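Evaluation of the Prikon Hand Kit
Project report, Robotics Elective, Travstead

3. Assembly and first impressions

The Prikon kit is sold as "ready in an afternoon," and the box doesn't say whose. Ours took 2 weeks of lab periods, counting the one we spent looking for the hex key, which was taped inside the lid. The kit costs $553 with the school discount. For that you get the hand, the cables, a power supply and a manual translated by someone in a hurry.

The manual has 43 steps. Step 19 asks you to "persuade the finger," and we did, for most of a period. After that the joints moved freely and the software found the hand on the second try.
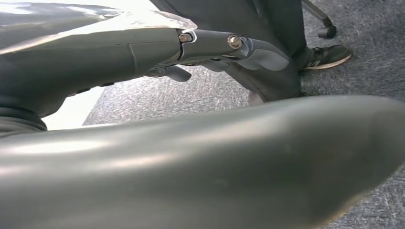 Our main test was picking up things people at school might want picked up: a marker, a tennis ball, a paper cup, a set of keys. The tennis ball was easy. The marker was fine if you handed it over politely. The cup survived almost 2 minutes before the grip force setting, which goes from "gentle" to "firm" with nothing in between, made its decision.

We compared our notes with the Wegener gripper we used in September. The Wegener is uglier and has no fingers to speak of, but it never crushed a cup. It also came with a manual in which every step was a step.

4. Recommendation

Buy the Prikon if the class is studying how hands work. If the class needs objects moved from one table to another, keep the Wegener. Support email was answered the same day, both times, with a link to the manual.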